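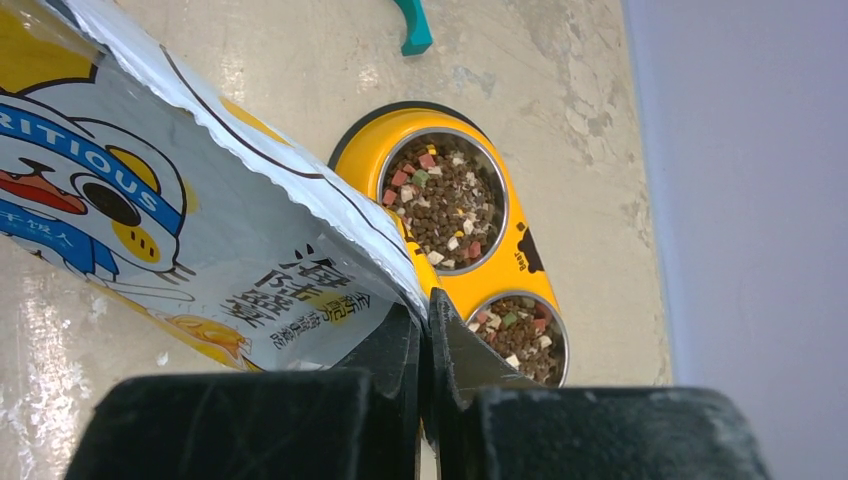 I want to complain about confidence scores, and I've picked a fight with them because of lunch for a dog we don't have. Every perception stack I've worked on hands the planner a pose and a number, and the number is supposed to say how much to believe the pose. Fine for a mug. Now try it on a torn-open pouch with a crinkled, shiny skin, a silver lining that catches the light and a big cartoon face printed across the front, held by its open end in two black fingers. What is the pose of that thing? Where does it start? Our detector says 0.9-something and it says it very cheerfully.

I've been at Fliston long enough to have watched us swap the detector out more times than I'd like, and each time the pitch was the same: better masks, better scores, the planner will be happier. The planner is never happier! It takes the single best guess, fits a box to it and plans as if the box were made of steel. Bags don't work that way. You squeeze one and the box you planned for is gone, and the software carries right on with the plan for a shape that stopped existing when the fingers closed.

My view – and Fatos Vasić has argued with me over this through most of July – is that for soft packaging we should quit asking perception for a pose at all. Ask it for two things: where is the edge of the opening, and how wrong could you be about it, in millimeters, in each direction. Then let the controller do the last bit of the job while looking the whole time. Galtell, our planner, replans every 590 milliseconds, and for years we treated that as plenty. It's plenty for moving an arm across a room. For pouring out of something floppy it might as well be a postcard.

Fatos's side deserves a fair hearing, so I'll try. He says that once you drop the pose you lose everything built on top of it: the collision checker, the logs you can replay, the nice viewer where you can see why the thing did what it did. He's right about the viewer. I spent a whole evening staring at a plot of edge uncertainty with no idea whether it was telling me something or I'd gotten the sign wrong (I'd gotten the sign wrong). With a box you'd spot that in 5 seconds.

But I'd take bad tooling for a good question over good tooling for a bad one, because tooling is the part we know how to fix. I wrote a small overlay in Sodavitz that draws the opening as a fuzzy band over the wrist view, and people already argue about the band instead of the score. That's a much better argument to be having. The band gets fat when there's glare and thin when there isn't, and you can see right away when the controller is being asked to do something silly.

What I'd like next is boring: log the band at 50 hertz, keep the box around for the collision checker, and delete the confidence field from the message so I can't be tempted by it. Fatos wants to keep the field and rename it. We haven't settled on that one yet.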